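**Workshop notebook, Samatcombe — July 3, 2026**

Sports kit cell, badminton line. Writing this up while I still have the morning in my head.

The packing bench at Vetdale runs the two-racket set by hand and has done so for as long as I've known the place. One person collects the rackets, bags and tube of shuttlecocks and sets them out, a second person checks and boxes. The question from Mulano is how much of the setting out the arms can take, and what the people do with the time. Order on the table is 3537 sets, so it is not an idle question.

Morning went on tube handling. The tube is the easy item on paper: round, stiff, stands up by itself. Grip notes:

- Come in from both sides with the tube upright. Don't try to pick it lying down yet.
- Grip low. Gripping near the top makes it lean when the arm turns.
- Slow the last bit of the close. Fast closing marks the print, and the checkers will reject a marked tube even if nothing is wrong inside.
- Finger faces are getting worn. Wipe before each block, log the wear, order pads. 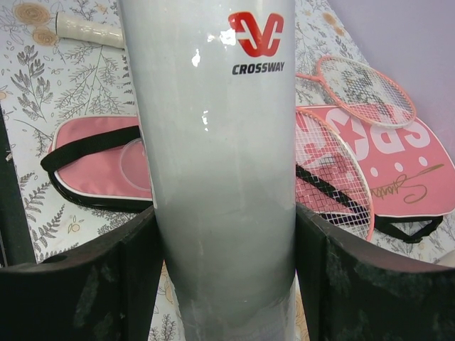

Kiều Trình asked who gets blamed when an arm marks a tube. At present a marked tube goes against the packer's own sheet, and she wants that settled before any arm is on the line, in writing, with the reject counted against the cell and no person's name next to it. I agree with her. I've put it at the top of the list for Mulano. It costs them nothing to answer it now and it will cost a lot of goodwill if they leave it.

She also wants the setters to keep the right to stop the arm without asking. Tâm has already wired the stop on the bench side so that's done, but the shift rules at Vetdale still say "call the lead first." Needs changing. Brigitta has the document.

Rest of the notes from the bench talk:

The setters don't mind losing the reaching. Eight hours of leaning over for bags is what hurts the shoulders. What they do mind is being left with the checking only, because checking is dull and you can't talk while you do it. Phong suggested rotating: 2 hours setting alongside the arm, then 2 hours checking, then swap. Magdalini thinks that is too long for the checking and would rather see it cut to one. We'll try Phong's version first, only because the breaks already fall that way.

Pay grade is open. If a setter is watching the arm, clearing faults and teaching positions, that is a different job from setting. In March we were told the grade would stay the same "for the trial." No end date for the trial was given. Asked again today, no answer yet.

Afternoon, shuttlecocks and rackets out together. Loose shuttlecocks are the item I'd leave with people the longest. The skirt gives under the fingers and a bent feather is a reject. Rackets are awkward in another way — the handle is a good place to hold but the head swings, and the strings catch on straps and zippers if the bag is placed first. The hand packers put the bag down last for exactly that reason. We had it the other way around in our sequence because nobody had asked them.

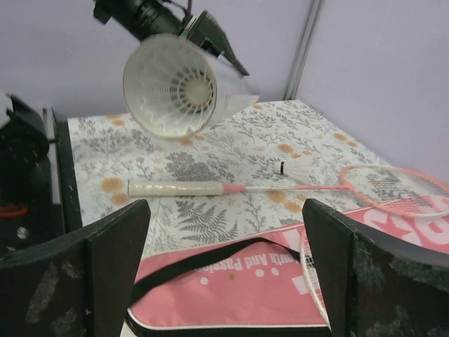 Changed the sequence to follow the hand order. Rackets, then shuttlecocks, then bag. It adds a move for the arm but saves a setter from having to reach in and free a strap.

Trial block is set at 600 sets. Đoàn wants the fault log from that before they quote for a second arm. I'd like the log to have a column for "person had to step in" as well as for faults, otherwise all the small rescues disappear and the arm looks better than it is. Tâm is adding it.

To do:

- [ ] Written answer on rejects (Mulano)
- [ ] Stop rule in the shift document (Brigitta)
- [ ] Pads for the fingers
- [ ] Grade question, ask again
- [ ] Phong to draw up the rotation, Magdalini to check it against the breaks
- [ ] Step-in column in the log (Tâm)

Cell powered down, stop tested before leaving. Key is in the usual drawer.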